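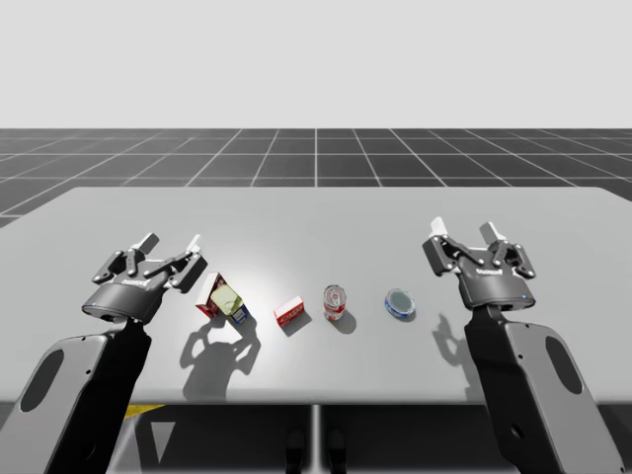 Two arms, one table, six groceries

Welcome to the gripper gallery! Over the past few months we've been trying out two-finger grippers in simulation, and this page collects the views we kept going back to. The goal was pretty simple. We wanted to find out which finger settings and which camera angles make life easiest when two arms share one table full of small groceries, and we wanted to find out before spending any money on hardware.

The lineup at the top of the page is our standard start. One arm comes in from the left, one from the right, jaws open, with the groceries set out in a row between them: boxes, a soda can, a flat round blue tin, and a little pile near the left gripper where three things overlap. I love that pile! It's where most of the interesting trouble happens. A can standing by itself is a pretty friendly target, but a box tipped at an angle with something leaning on it asks a lot more of the fingers (and of the person who wrote the grasp planner, which in our case is Zyanya Alvarado).

The round tin is my other favorite. It's low and wide, so coming straight down with open jaws means getting the width just right. Macario Villalobos spent most of June on that one object and still talks about it at lunch.

The wrist view

We ran every setup with the overview camera first and then with a camera riding on the wrist. Soledad Zavala had argued for the wrist camera from day one, and after a week with it I was completely sold. You get both fingertip pads, the gap between them and whatever surface is beyond, all lined up the way the gripper itself is facing.

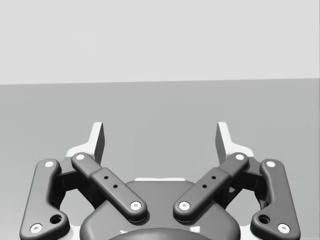
What surprised me was how much the finger linkage matters once you look from back here. Opening and closing swings the links as well as the pads, so the part of the view they cover keeps changing. We moved the camera mount up a little, ran the whole batch again, moved it back down, and ran it once more. The higher mount won, mostly on the flat objects.

A few numbers for the people who always write in and ask (hello, Cirilo!). The full comparison came to 3891 grasp attempts. Each controller setting got 500 tries on the single objects, and the overlapping pile got 324 of its own, spread over both arms. We settled on a control rate of 20 updates per second. Faster looked smoother on screen but didn't change the results enough for us to keep it.

The two controllers were Brorka, our old position-based one, and Gronow, the newer one that lets the fingers give a bit on contact. Gronow is so much nicer on boxes! Brorka still has the edge on the can, and Yurani Arboleda is digging into why. Her guess is that the soft contact lets the can roll slightly between the pads before the grip settles.

Next up is the same set of tests with longer finger pads, then a handover from the left arm to the right. I'll add those views to this page when the runs are finished.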